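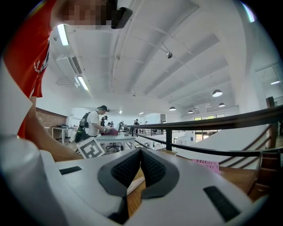 White tables vs. wood tops in a shared workroom: glare and marking

plekat_workroom
Posted in Workshops and Studios

We run an open-plan workroom in Plekatbridge. Overhead lighting only, very bright, no partitions. Most of the work is done standing, several people at a time, handling small parts and folded items on the tabletops. The room has a mix of white tables and wood surfaces and I have to decide which to standardize on before we order again in May.

Complaints so far:

White tables: glare. People bending over the surface get the reflection of the fixtures in their eyes. Dark or strongly colored items are easy to find on them. White card and paper are not.

Wood tops: no glare complaints. They mark. There are gray rub lines along the front edges where sleeves and backpack straps drag, and the finish has gone dull in patches. White card shows up well on them.

The white tables are Grasia, with a smooth factory surface. The wood tops were finished with Favorwood hardwax oil, two coats, never recoated. I do not want to change the light fixtures (Gerlach, linear, direct). Is there any treatment for the white tops that reduces glare without making them hard to clean? And is there a better finish for the wood?

flatbench
Accepted reply

Treat the two problems separately.

Glare. A reflection in the tabletop is a geometry problem before it is a surface problem. Light leaves a glossy surface at the same angle it arrives. If the person stands on one side and the fixture is above and beyond the far side of the table, the reflection goes to the face. Check this first: lay a small flat mirror on the table where the hands normally are, stand in working position, and look down. If you see a fixture in the mirror, that table position is wrong. Move the table or turn it until the mirror shows plain ceiling. With linear fixtures, the usual arrangement is to run the tables parallel to the rows and between them, so the light comes in from the sides.

I would not coat the white tops. Spray matte coatings on a factory surface wear through at the front edge within months and you end up with a glossy strip and a dull center. If moving the tables is not enough, use a matte desk mat in mid gray at each position. It also fixes your white-on-white problem.

Wood. Hardwax oil in a shared room needs recoating, and yours is past that. Clean with a damp cloth and a little dish soap, let it dry overnight, scuff with a gray abrasive pad, wipe off the dust, and apply one thin coat. Buff off everything that has not soaked in after the time given on the can. The gray lines will mostly come out with the pad. If any remain, sand those spots with 180 grit and feather outward so no edge shows.

Spot-test under one corner first. Some older tops have a lacquer under the oil and the new coat will stay sticky on it.

Lay used oil rags out flat to dry before they go in the trash. They can self-heat in a pile.

northbay_joinery

Agree on the mirror. Disagree on oil. For that much traffic I would sand back to bare wood and use a two-part matte waterborne varnish. More work once, then nothing for a long time. Oil is only easier if somebody will really do the recoat.

Also round over the front edge slightly. A sharp edge loses its finish first no matter what is on it.

gluepot88

just get all wood. we had white ones and everyone hated them

plekat_workroom

Did the mirror check on Thursday. All of the tables I tested near the windows were fine, and the ones across the middle of the room showed a fixture. Turned one by 90 degrees and it cleared. Will recoat one wood top with the oil and leave the varnish question open until I see how it wears. Gray mats are ordered for the positions where people handle card.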